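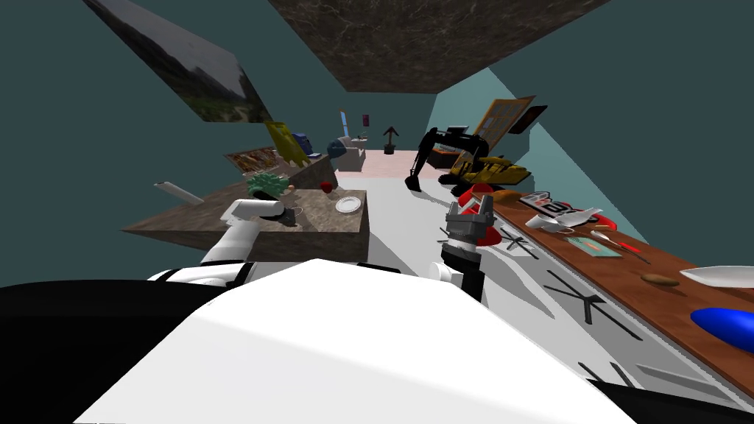
Call for participants: can a robot tidy your counter yet?

The Wendel project at Staveck is looking for 50 people from all walks of life to help us find out how far along household machines really are. We mean people who wipe counters, put away groceries, stock shelves, bus tables, fold towels and pick up after children, whether at home or on the clock. You don't need to know a thing about robots. We have plenty of people here who do, and what we're short on is folks who know what "done" looks like when the kitchen has to be ready by suppertime.

All of our sessions happen in simulated rooms on a computer. You'll sit at a desk in our office on Gill Street in Wiltard, with a good chair and a big screen, and watch a two-armed machine go about its chores. Sometimes you'll steer it yourself, which is slower than you'd expect and (we think) a lot of fun!

What we'd ask of you

Come in for two visits in August, each one 2 hours long. On the first visit you'll watch short clips and tell us, in your own words, whether you'd be happy with the work if someone had done it in your home or your store. On the second you'll take the controls and try some chores yourself. The rooms are messy on purpose, the way a counter gets when food, dishes and a screwdriver all end up side by side, and you get to decide where you'd begin.

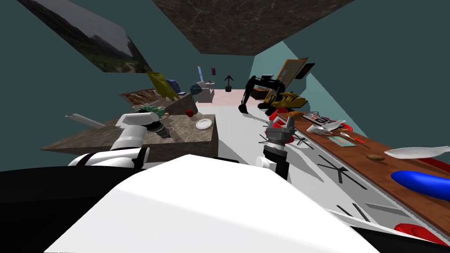
Who we're hoping to hear from

Anyone 18 or older who can read a computer screen comfortably, with glasses or without, and who can get to Wiltard twice. We'd be especially glad of people who have worked in grocery stores, cafeterias, hotels or home care, and of people who have found their own ways of doing things after an injury or with a disability. If you think the whole idea of a robot doing dishes is foolish, please apply too. Our last group was very polite and we could have used a little more arguing.

Gamers are welcome, but it's no advantage, and we'll show everyone the controls from the beginning.

What you'll get

We pay $400 for the two visits together, by check or bank transfer, at the end of the second one. Coffee and sandwiches are on us, parking behind the building is free, and if you ride the bus we'll cover your fare. You're free to stop at any point, and we'll pay you for the part you did.
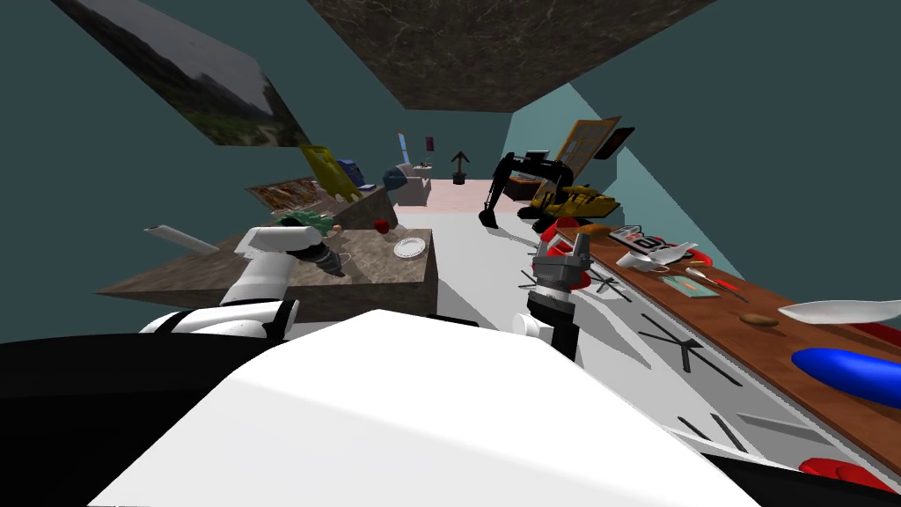 We judge chores a bit differently from the way engineers usually do, and that's the reason we want your eyes on them. An engineer will often mark a pickup as a success or a failure and move on to the next one. A person who keeps house looks at the whole room. The left gripper may have a nice hold on something green just over the marble, and you may still be looking at that little white cup near the base of the other arm, wondering when anyone plans to deal with it. Is the cup a small matter or a big one? Should it come before the apple and the plate? Those are the questions we'd like to talk over with you, and there are no wrong answers – your habits at home are exactly the experience we're after.

How to apply

Write us a short note of no more than 2000 characters telling us which chore you'd hand over to a machine first, and which one you'd never let it touch. Please add a phone number and the times of day that suit you. Drop your note at the Staveck front desk on Gill Street, or send it through the contact form on this site with "Wendel" in the subject line.

Notes need to reach us by 15/08/2023. We read every one and will call you either way.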